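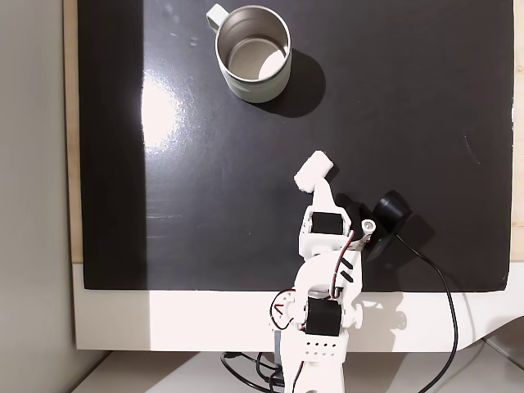 Povilas Kalniņš wrote in last month to ask why anyone would blame the software for a fault that was so plainly in the wiring, and whether I had tried wiggling it. I had not tried wiggling it. I had, by then, rewritten the grasp routine, changed the lighting, argued with Ilze Paju for most of an evening and read a 4,000-word forum thread that ended with the original poster saying never mind.

So this post is for Povilas, and for anyone else whose arm drops things.

The task is dull on purpose. Arm reaches for mug, closes on the handle, lifts, moves it over a bit, sets it down. We use a steel-lined mug with a green handle, and it has become the most handled piece of kitchenware I own that has never held coffee. The program is called Olby, after nothing in particular, and it had been doing this job without complaint since the fall.

Then in February it began letting go. It would close, lift, get partway through the move, and the gripper would go slack for a moment. A moment is plenty. The mug came down on the black board with a sound I can now identify from two rooms away. The arm, having noticed nothing, carried on and placed some air very gently at the target.

What made it annoying was the log. Olby writes down every commanded position, and every commanded position was perfect. I went through 906 lifts in the record and there wasn't a bad number among them. It took me far too long to see the trouble with this: I was reading a list of what the arm had been told to do. The servo's own reported position wasn't saved anywhere. I'd switched that off months ago to save disk space, on a machine with an embarrassing amount of disk space.

Ilze's theory was glare. The board is shiny and there's a bright patch on the left side, and she thought the camera was losing the handle. Fair enough, so we turned the lamp down and it dropped the mug in the dark instead. My theory was the foam pad on the finger getting slippery. I put on a new one. It was a lovely pad and made no difference.

Then came the wiggling. With the arm powered and holding the mug, I took the red and black wires that run down from the gripper and moved them near the elbow, where they loop around a little. On the third nudge the gripper let go. One conductor had broken inside its insulation, looking perfectly healthy from the outside, and it only opened up when the elbow bent past a certain angle. Which the move does, every time, but only just.

The mug had it easy. I had it hard, because when the power came back the gripper snapped shut to its last commanded position, and my thumb was in there. No blood, one bruise, some language. Omolara Nnaji pointed out, with more patience than I'd earned, that I had been reaching into a live arm with an intermittent power fault and no hand on the switch.

Changes since then:

The wires have more slack at the elbow and are no longer pulled tight when it bends.

Olby saves reported position again, and if the gripper stops answering, the whole arm stops and waits for a person.

After a power loss the gripper stays limp until I tell it otherwise.

The off switch moved to where my left hand already is. It used to be behind the monitor, where I'd put it so I wouldn't bump it.

I still haven't worked out why it started when it did. Tarmo Lepik thinks the wire had been going for a long time and the cold room finished it off – possible, I suppose, though he blames the cold for most things. The broken piece is in a jar on my desk if he wants to come and look at it.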